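From: Tiago Carvalho
To: sourdough-and-grains list
Subject: Re: [grains] Rye at 100 per cent, worth the bother?

Hi all,

Custódio's message has been sitting in my inbox for a fortnight and I've finally baked enough to answer it properly. I'll quote the relevant bit so you don't have to dig:

> On behalf of the timid: has anyone on the list had a full rye loaf
> come out without a gummy line along the bottom? I've tried three
> times with the Goline stoneground and each one looked lovely until
> I cut it. My starter is wheat, fed at night, and I bake at seven in
> the morning before work. Crust good, flavour good, bottom
> centimetre like window putty. Is it the flour, the oven or me?
>
> Custódio Sequeira

Custódio, I had the putty too! For most of last winter, in fact. I'm fairly sure it isn't you and I doubt it's the flour (I use the Goline as well, the coarse one in the brown bag, and I love it).

What fixed mine was the starter. A wheat starter will raise rye, but mine never got it sour enough, and rye wants acid or the starch turns to glue in the oven. So I took a spoonful of the wheat one and fed it nothing but rye for a week, and by the end of that week it smelled like green apples and was climbing out of the jar. Such a cheerful thing to find on the bench at breakfast! I keep it stiff now, thick enough that a spoon stands up in it.

Here's where I've landed, for one big tin:

Night before: 367 g rye flour, the same weight of warm water, a heaped tablespoon of rye starter. Cover, leave on the bench overnight.
Morning: add the rest of the flour, salt, a spoon of treacle if you like the colour, and enough water to make something like wet mortar. Don't knead. There's nothing to knead.
Scrape into a greased tin, smooth the top with a wet hand, dust with flour.
Wait until the flour on top cracks and you see a few pinholes. Mine takes a couple of hours in March and far longer in the cold months.
Very hot oven to begin, then turn it well down and leave it alone. Longer than you think. I go until a probe in the middle says 98 degrees.
Out of the tin, onto a rack, tea towel over it.

Then the hard part, which is not cutting it until the next day. I know! I used to cave after an hour and then complain about the crumb. A loaf I left for a full day had no line at all, and the flavour was miles deeper, sort of malty, with that nice sour edge at the back.

My mixed batch for the neighbours came to 2438 g of dough and I split it over two tins plus a little one made from a baked bean can (lined, before anyone writes in). The small loaf was done ages before the others and made the best toast I've had all year. If you've only ever toasted supermarket rye you're in for a treat. Butter, a bit of sharp cheddar, sliced radish. I could go on.

On tins: the Medar one with the sliding lid gives neat square slices but holds the steam in, so I take the lid off for the last part of the bake. Somebody asked last month about the Bivo silicone ones and I'd steer clear for rye, the sides bow out and the bottom stays pale. Old enamel is great if you can find it at an op shop.

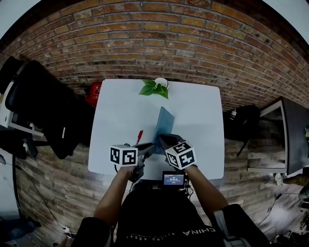 Does the flour need to be fresh? Fresher tastes better, but I've baked with a bag that had been open since spring and the loaf rose perfectly well, so keep it somewhere cool and use what you've got.

A couple of loose ends from the thread. Caraway: I'm for it, my household is against it, so I put it in half the tin and mark that end with a few seeds on top. Soaked grain: yes please, drain it well first or you'll be back to putty. And whoever posted the old Bhattacharjee leaflet on keeping starters, thank you, I've read it twice and the colour drawings of the jars are a joy.

Custódio, try the rye starter and the long wait, and change nothing else for the first go so we can tell which did it. Then write back and tell us how it sliced. I want to hear about it even if it's putty again!

Cheers,
Tiago

PS. If anyone wants a bit of the stiff starter I can dry some on baking paper and post it. It wakes up in a few days with warm water and rye flour.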